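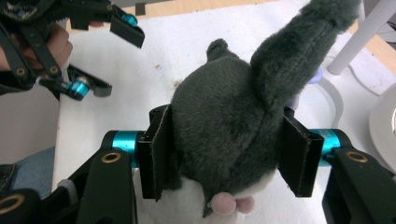 A gray plush toy held between the finger pads of a hand-held gripper at the Kikby open day.

Kikby Opens Its Workshop for a Day of Hands-On Gripper Demonstrations

MFAUME — Kikby welcomed 437 visitors to its Mfaume workshop in May for an open day built around hand-held grippers and the everyday objects people pick up with them.

The main demonstration ran from morning until 4 p.m. at the worktables on the ground floor. Staff showed how a person uses the grippers to lift, turn and set down household items, and how recordings of that work are used to teach robot arms the same motions. Visitors could then take a turn themselves. By closing time, 133 people had done so.

Soft toys were part of the program all day. A plush toy gives way when it is squeezed, and its shape changes with every grip, so it asks more of the person holding the tool than a box or a cup does. Visitors were asked to pick up a toy, hold it upright and put it down again without dropping it. Children under 10 worked with a parent.

The grippers belong to Fimon, the Kikby project on handling soft and uneven objects. Fimon began with fabric and folded clothing and added toys this spring. The project team answered questions between sessions and gave two short talks, one on how the finger pads are chosen and one on how recordings are checked before they are used.

Jositar, which supplies parts to the workshop, had a table near the entrance with joints, linkages and worn pads that visitors could handle and compare.

Several local schools sent groups in the morning. Kikby has offered each of them a return visit in the fall, with more time at the tables and smaller groups — 2 students to a gripper.

The next open day is planned for October. Admission will be free again, but places at the demonstration tables will be limited to 100 and must be booked ahead through the Kikby front desk. Booking opens in September.

About Kikby
Kikby develops tools and training methods for robot handling work. Its workshop and offices are in Mfaume.

Media contact: Kikby Press Office, Mfaume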